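Maite Cuesta

Putting the notes from the snack shelf job in one thread so I can stop answering the same message. Subject: a stepped acrylic riser on a brown table, break room, first floor at Hollenstein. It holds the small stuff that used to live in a drawer.

The drawer failed for a simple reason. Anything flat went to the bottom and stayed there. I took out candy bars that had bent to the shape of the drawer runner. Opening it was also a two-handed job.

Riser is the Kelus three-step, clear. Bought one, not a pair. Two side by side would have eaten the table and left no place to put a cup down.

Step depth is the number to check before you buy. Product pages give overall width and height and skip it. If the step is shallower than the package, the package hangs over the front and gets knocked off by a sleeve.

Test with the deepest thing you plan to stock. For us that was a round tub. Set it on the step, push from behind with one finger, see how far it goes before it tips. Do the same with a bar laid flat.

Second number: rise between steps. A low rise means the back row hides behind the front row when you're sitting. A high rise looks good and makes tall boxes unstable. Ours is on the low side and I'd buy it again, as most people are standing when they pick.

Current order, which has held since April: candy bars and flat boxes high, round tubs low. A Snickers lies flat up top, black boxes with white labels near it, tubs with the red and green rims farther down the steps.
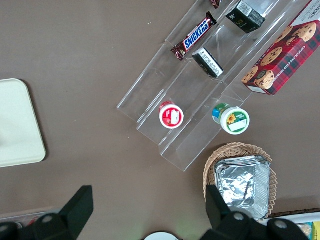 Tubs go low because of the lids. People grab a round container from above with the whole hand, and on a high step that pulls the riser forward. On a low step the force goes straight down into the table.

Bars go flat, label up. Standing them on edge fits more and lasts until the first person takes one. Then the rest fall over and you have a pile on steps.

Setting the riser at an angle to the table edge was an accident that I kept. Square to the edge, people only reached it from the front. On the diagonal it can be reached from two sides, and the line at 10-something break got shorter. No measurements, just less standing around.

Cookie boxes are the exception to all of this. Anything bigger than a step goes at the end of the riser or against it. Don't put it on top. A box on the top step blocks the view of whatever is behind it and raises the center of gravity for no gain.

Load: the sheet that came with ours says 600 grams per step. A full row of tubs can pass that faster than you'd think. Weigh one, multiply, write the limit on a piece of tape under the bottom step.

Cleaning. Acrylic scratches, and it scratches worst when you wipe crumbs across it dry. Blow or brush the crumbs off first, then a damp microfiber cloth with a drop of dish soap. No glass cleaner with ammonia - it clouds the plastic over time. No paper towels either.

I tried the Briltus plastic polish on the old riser. It hides fine scratches for a while and leaves a slick surface. Slick is bad on a step. Bars slid. Washed it off again.

If the riser itself moves on the table, use small clear bumper dots, one per corner. The Flurnura dots came in a sheet of 200, so I can mail some to anyone who wants four.

Restock is Sunday evening, 8 minutes if the boxes are already open. Old stock moves to the front, new goes behind. Pull everything off a step, wipe, reload. Reloading around what's already there is how you end up with one bar that has been in the back corner all year.

Cost was 19 dollars for the riser. The dots were less. Snacks are a separate argument and are not part of this thread.

Asked twice already: no, I haven't tried the four-step version. The footprint gets deep and the back step ends up too far away on a table that has a wall behind it. If yours is accessible from all sides it might work.

Also asked: labels on the step edges. Had them, removed them. Stock changes more often than anyone prints labels, and the packages already say what they are.

Will add the step depth when I remember to bring the calipers in.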